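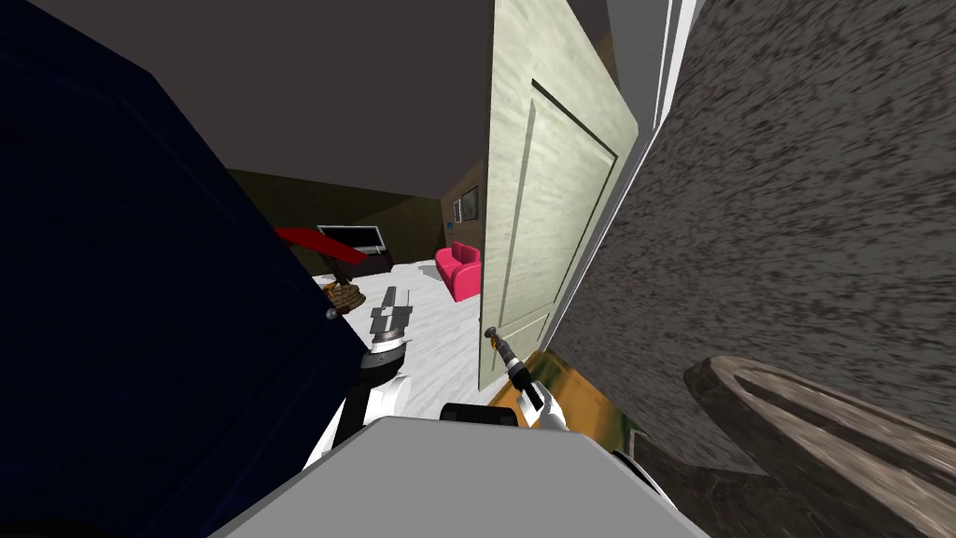 # Buy the simulator time first

I spent most of last winter helping a small company plan its first robot purchase, and I came out of it more excited about this stuff than I've been in years. I also came out of it convinced that most people draw up the budget upside down.

The usual way goes like this. Somebody sees a two-armed mobile robot at a trade show, gets a quote, and writes that number at the top of a spreadsheet. Everything else gets squeezed in underneath: software, training, spare grippers, the hours of the poor soul who has to make it work. Simulation, if it shows up at all, is a line near the bottom with a question mark next to it.

I'd put it at the top, and I'd spend the money months before signing for any hardware!

Take doors. I love doors as a test, and I will talk about them at dinner if you let me. A door looks like nothing on a floor plan. Then you put a robot in front of one, even a rendered one, with a gripper closed on a lever and the door standing partway open toward it, and all the planning questions come at once. Where does the base go while the door swings? What is the other arm supposed to be doing? How much of the next room can the robot make out past a big cabinet panel right beside it? You can ask those things for the price of some computer time and a patient person. Ask them after delivery and you're asking them with a pallet in the hallway and an invoice on your desk.

The company I was helping is called Sukunby. They look after furnished rental apartments, and they wanted a robot that could go from room to room between guests, open things up, and fetch and carry. Their first draft had one robot, one spare battery, and a service contract from a dealer named Cirmont. It had 14 lines in all, and not one of them mentioned a door.

Han-gyeol Heo, who ran operations there, was the one who asked whether the machine would fit. She didn't mean through the front door, because the spec sheet covered that. She meant with a door open and a chair next to it and a basket on the floor of the next room, the way apartments are when people live in them. We didn't know. The dealer didn't know either, and was decent enough to say so.

So we pushed the purchase back to December and rented simulator seats from a little outfit called Zovenlow. We built a handful of their floor plans, furniture included, and ran 600 door openings across them with two candidate robots. It was the most fun I've had at work in ages. People came by at lunch to watch. There's something about seeing your own awkward hallway turned into a problem a machine has to solve that makes everyone want to lean in and suggest things.

Of those 600 runs, 226 ended with the robot stuck, turned the wrong way, or without hold of the handle. I thought that was wonderful news! Each one was a failure we hadn't paid to ship. A lot of them came from the same cause, too. The robot parked too close to tall furniture and left itself no space to back up. That told Han-gyeol which apartments to start with and which ones to leave for later, and it changed the order in the plan from the biggest units first to the plainest ones first.

It changed the shopping list as well. The fancier robot had a longer reach, and we'd all assumed reach was the thing to pay for. In those hallways the smaller base mattered more. The money we didn't spend on reach went into a second set of gripper fingers and a proper block of paid staff hours, 437 of them, written down as a real cost with a real dollar figure. Please do that part even if you ignore the rest of this. Staff time hides so well in robot budgets that you can get to the end of a year and not know what the thing cost you.

I know the argument on the other side, and I take it seriously. Simulators flatter you. Friction is wrong, hinges are too polite, and the light never comes through a window at five in the afternoon and blinds a sensor. A friend at Jang, where they do install work, told me she'd seen teams polish a simulated task for half a year and then fall over on a sticky latch. I believe her. Set a cap on the time, and keep a chunk of the budget for testing in a real building with real latches. I'd hold back a quarter of the total for that, and I'd guard it from anyone who comes by looking for spare funds.

But the questions a simulator answers well are just the ones a buyer has before buying. Will it fit? Which arm does what? Which rooms are hard? Which features are we about to pay for and never use? You don't need perfect hinges to learn that a robot can't get out of its own way.

If you're drafting a request for next year, try moving that one line up. Put your worst hallway in it, clutter and all, and invite the people who work in that hallway to come and watch. Bring lunch. Then call the dealer.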